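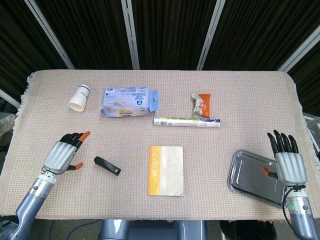 手工卡片交流区 » 十一月慈善换卡活动，晒卡集中帖

楼主 纸上小满
卡片统计出来啦，一共2,737张！！去年我们定的目标是2,000张，今年我心一横写了3,000，虽然还差一截，可我真的高兴坏了。全部会寄给Clirnilia儿童病房，每个孩子床头都能挂上一张。Mirela Brito那套折叠小鸟我拆开看了三遍，翅膀居然是两层描图纸叠的，太美了！

2楼 Tane Pearce
恭喜恭喜！我今年只做了一小叠，全是深蓝底烫银的星星。女儿在旁边帮忙贴，贴歪的几张我舍不得重做，就那么寄了，哈哈。

3楼 胶水不够用
小鸟卡求教程！描图纸我一上白胶就起皱，试过双面胶，边上又会透出来。

4楼 Mirela Brito
谢谢大家喜欢～描图纸我用Skemel的喷胶，离远一点薄薄喷一层，等半分钟再贴。身体那块可以用点胶，反正上面还有一层花纸盖着。纸样我晚上回家扫出来放附件。

5楼 老梁刻纸
泼点冷水，喷胶过一年会发黄，我有几张旧卡就是这样。要送人的东西，我还是建议用针缝两针，或者干脆用小铆钉。

6楼 Mirela Brito
发黄这个我还没遇到过，不过我最早的一张也才放了八个月，不敢打包票。缝线的主意好，我想试试金线！

7楼 胶水不够用
给小朋友的卡别用铆钉吧？掉下来怪吓人的。缝线我赞成。

8楼 老梁刻纸
有道理，铆钉收回，缝线保留。

9楼 Lise Bouchard
第一次参加，本来特别紧张，觉得自己的字太丑。结果收到换卡对象Huia Goodwin手写的满满一页，还夹了两朵压干的三色堇，我在厨房里看哭了。明年一定还来！

10楼 Huia Goodwin
Lise你的字哪里丑啦，圆圆的多可爱！你那张柠檬水彩卡现在就立在我窗台上，每天泡茶都看见。

11楼 Tane Pearce
问一下，明年能不能开放立体卡？信封厚一点我愿意自己补邮费。

12楼 纸上小满
立体卡我个人超想开，就是怕压坏，先投个票吧，晚上八点我开新帖。另外还有人没填回寄地址，看到的赶紧私信我哦！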